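**Felt** is a dense sheet of matted fibers made without weaving or knitting. It is among the oldest textiles still in regular production, and is used for hats, boots, tents, machine parts, table coverings and craft goods. The name is also applied, loosely, to woven cloths with a raised and pressed surface, such as those sold for card tables.

## Manufacture

Wool felt depends on the structure of the fiber. Each strand of wool carries small overlapping scales along its length. When the fibers are wetted with warm water and soap and then rubbed or pressed, the scales catch on one another and the mass draws together. Further working, known as fulling, shrinks and thickens the sheet.

Needle felt is made dry. Barbed needles are driven through a loose web of fiber many times, pulling strands from the upper layers into the lower ones. The method suits synthetic fibers, which have no scales, and now accounts for most industrial felt.
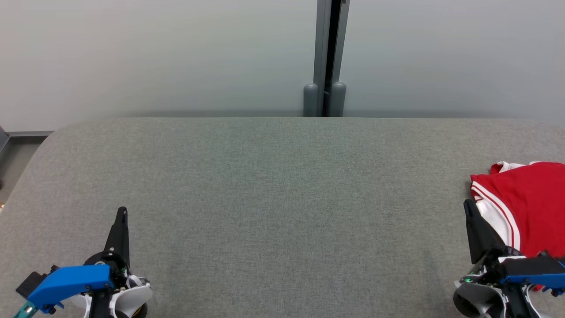
Pressed wool felt is graded by density and by the share of wool it contains. The hardest grades can be cut on a lathe or drilled, while the softest are sold by the yard for lining and padding.

## The Betusham mills

The town of Betusham grew up beside a fast stream that supplied both power and soft water. Its first fulling mill served farms in the surrounding valley, and hat bodies later became the main product. At the height of the trade the town had 18 working mills, which together employed 1,490 people. A branch line to Clinville carried finished goods to the coast.

Decline followed the fall in demand for men's hats. Several mills turned to piano felt, polishing wheels and carpet underlay, and the firm of Itedard took over the last two and joined them on a single site. Its best-known line, a heavy gray underlay named Zulu, remained in the catalog for 42 years — longer than any other product made in the town. The fulling house still stands and is open to visitors from May to September.

## Properties

Felt does not fray when cut, as it has no yarns to come loose. It absorbs sound and vibration, holds oil well, and keeps much of its warmth when damp. It has little strength under a steady pull, however, and thin sheets may tear or stretch out of shape. Moths and carpet beetles attack wool felt but leave most synthetic kinds alone.

## Care

Loose dust is removed with a soft brush or a vacuum cleaner at low power. Spills should be blotted at once with a plain cloth, working from the outer edge of the mark toward the middle. Rubbing raises the surface and can leave a permanent rough patch. 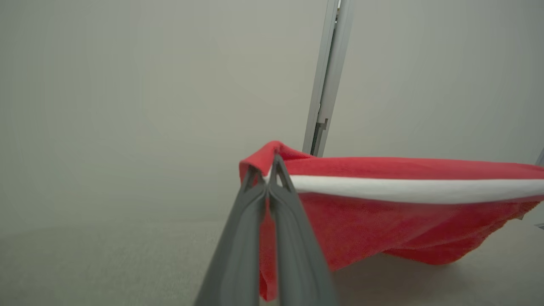 **Can wool felt be washed in a machine?**

Machine washing is not advised, as heat and movement continue the felting process and cause the sheet to shrink unevenly. Cool water, a mild soap and drying flat are suitable for small pieces.

Stored felt is best rolled, with the better face outward, and kept away from direct sun. Sheets left folded for a long period take a crease that steam will only partly remove.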